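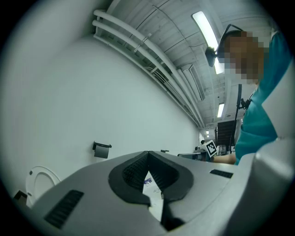 Diary keepers wanted for a handwriting study (paid, from home)

Hello! I'm looking for people who still write things down by hand, and I need more of them than I've managed to find among my friends and relations, who have all now been asked twice.

I'm in the second year of a research degree at the Kanis Institute, where I study everyday writing. By everyday I mean shopping lists, notes to the milkman, the back of the gas bill, things stuck on the fridge in 2014 that are still on the fridge. My first study was about postcards and it finished in February. This one is about what people write for themselves, with no reader in mind, and whether the way they do it changes over a month when they're paying a bit of attention to it.

I need 22 people. I have 4 already. So that's 18 places going, and I'd love to have them filled before the end of spring.

What you'd be doing

You'd keep a notebook for four weeks. I post it to you, it's A5 and lined, and there's a pen in the parcel as well but please use your own if you have one you like (people feel strongly about pens, I have learnt). Every day you write something in it. It can be a list, a moan, half a recipe, what the dog did, directions to your cousin's. There's no minimum. One line is fine and so is six pages.

At the end of each week you fill in a short printed form that's tucked into the back of the notebook. It asks where you were when you wrote, what time of day it was, if you were sitting or standing, and what else was going on. The forms take ten minutes or so. I've tried them on myself and the only bit that held me up was the question on what I was leaning on, which was usually my knee.

After the four weeks you post the notebook back in the envelope provided, and we have a chat on the phone for up to an hour. I'd ask you to talk me through a few pages of your choosing. You choose them, I don't. If there are pages you'd sooner I didn't read, fold them over and put a paper clip on, and I will leave them folded. I mean it. I had clipped pages in the postcard drafts and I still don't know what's on them and it's slightly killing me, but there we are.

You get your notebook back, by the way. I scan the pages we've agreed on and return the original by tracked post.

Who I'm looking for

Anyone over 18 living in the UK who can read and write English comfortably. It doesn't have to be your first language, and if you drift into another one halfway through a sentence then please drift, I'd be delighted. You don't need nice handwriting. Mine is dreadful — my supervisor once read "commas" as "camels" through an entire chapter.

I'm especially short of:

people who are left-handed
people who work nights or odd shifts
people over 70 (my oldest writer so far is 73 and she is putting the rest of us to shame)
anyone who writes things down as part of their job, such as nurses, builders, cooks, drivers with a logbook
people who think they never write anything by hand

That last group matters a lot to me. If you read the title and thought well that's not me, I only ever scribble phone numbers on envelopes, then it's you I'm after. The keen diarists tend to find me by themselves.

I can't take anyone who is a member of staff at Kanis, or who did the postcard study. Sorry to the postcard people, I liked you all very much. It would muddle the results.

If you have a tremor, arthritis, dyslexia or anything else that changes how you write, you're very welcome to take part. I have notebooks with wider lines, notebooks with no lines, and a few with thicker paper for people who press hard. The weekly form can be done over the phone if that's easier. Tell me what would help and I'll sort it out if I possibly can.

Money

You're paid £120 for the whole thing. Half goes out when you get to the end of week two and the rest after the phone call. If you stop partway you keep whatever you've been paid and you don't have to tell me why you stopped. All postage is covered. Payment is by bank transfer or, if you'd prefer, shopping vouchers, though the vouchers take longer as the finance office has to order them in and it does so at its own pace.

The money comes from a small grant from the Dubey Fund, who support work on reading and writing in ordinary life. They don't see your notebook and they don't get your name.

What happens to your pages

The scans are kept on a locked university drive that only my two supervisors and I can open. I take out names, addresses, phone numbers and anything else that would let a stranger work out who you are, and you can check what I've done before anything is used. Short extracts may turn up in my thesis and perhaps in an article. You can say yes to the thesis and no to the article, or the other way round, there are separate boxes to tick.

If you'd like your scans to be kept after I finish, they can go into the Vamia collection, a little archive of ordinary papers held at the institute library. It's up to you and it makes no difference to the payment. If you say no, everything is deleted when my degree is awarded.

You can pull out at any point until the phone call, and for a month after it too. After that I'll have started the analysis and it gets hard to unpick one person from the rest.

The study has been through our ethics panel and been approved. I can send you the information sheet, which says all this again in a more serious tone of voice.

A few things people have already asked

Can I do it with my partner? Yes, as long as you each keep your own notebook and each sign your own form. One couple is doing it already, and they've agreed not to look at each other's until the end.

Does drawing count? Yes. Doodles, arrows, maps, crossings-out, sums in the margin. Please don't tear out pages you're unhappy with!

What if I miss a day? Then you miss a day. Just carry on the next one. Don't go back and fill it in to be kind to me, because I'd rather know about the gaps.

Can I type it up for you? Thank you, but no. Your actual handwriting is the thing I'm interested in, down to where you ran out of room at the edge of the page.

Can my teenager do it? Not this time, sadly. I'm hoping to run something with schools next year if the funding comes through.

How to sign up

The easiest way is through the sign-up page on Neltora, the institute's participant site. Search for "handwriting at home" and it should come up first. It'll ask for your name, a postal address, your age and which hand you write with, and there's a box for anything else you want to tell me.

If you don't get on with websites, write to me! A real letter, care of the Department of Language Study, Kanis Institute, marked "notebooks" on the front so that it reaches my pigeonhole and not somebody else's. Put a phone number in and I'll ring you back. I'm usually at my desk from Tuesday to Thursday.

I'll reply to everybody, even if the places have gone, and I keep a reserve list as one or two people always have to drop out. Notebooks go out in the order people sign up, normally within a week of me getting your consent form back. You can start on any day you like once yours arrives, and it's quite all right to put it off until after a holiday or a house move. Mind you, I'd be very happy to have a notebook from somebody in the middle of a house move — think of the lists.

And if it isn't for you but you know a left-handed night-shift worker, please pass this on to them.

Posted Tuesday, April 20, 2021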